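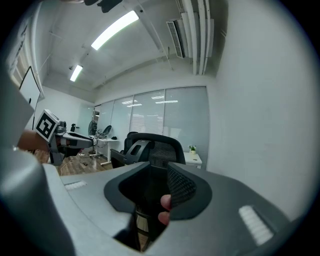

Week 6: How a rural water scheme gets its money

Home | Modules | Reading | Timetable | Contact

These notes go with the session on capital grants. Bring the Urnmont budget extract, as we will work from table 3.

1. Announcement and sanction

A minister announces a scheme. The finance department sanctions it. The two can be months apart, and newspapers often report the first as if it were the second. Look for the order number. Without one, no money can be drawn.

The Urnmont scheme was announced in June to serve 38 villages along the Birkska. The sanction order, when it came, covered 11 of them. The rest were moved to a second phase with no date given. 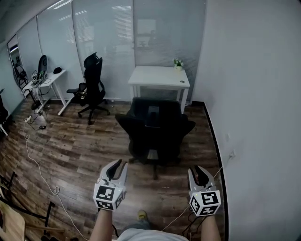 Edeltraud Schwaiger

2. Who pays

Capital cost: shared between the state and the district. The split is fixed in the order and can't be changed by the district council.

Running cost: falls on the district from the day of handover. This covers power, chlorine, pump repairs and the wages of operators. It is usually missing from press releases.

Connection charge: paid by the household. In Urnmont it was set at 2,000 and could be paid in instalments. Poorer households could apply for a waiver at the block office in Seixas.

3. Tender and contract

Five bids were received and two were rejected for missing papers. The pipe-laying contract went to Branalix, the lowest of the remaining three. Note the difference between the estimate, the contract value and the final bill. Exam answers often mix these up.

4. Counting results

A "village covered" may mean that a main reaches the village boundary. A "household connected" means a working tap. At the last review 213 households had a working tap, though all the phase one villages were listed as covered.

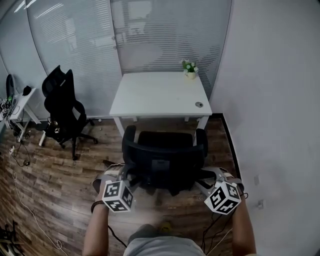 Desk with potted plant and office chair

For next week: read the audit chapter, pages 4 to 9, and write one paragraph on why the running cost matters to a small council.

Comments (3)

Ravindra Pandey: Is the waiver in section 2 paid for by the state or the district?

E. Schwaiger: The district, out of its own receipts. I'll add a line to table 3.

Ravindra Pandey: Thanks. The link to the audit chapter opens the old edition for me.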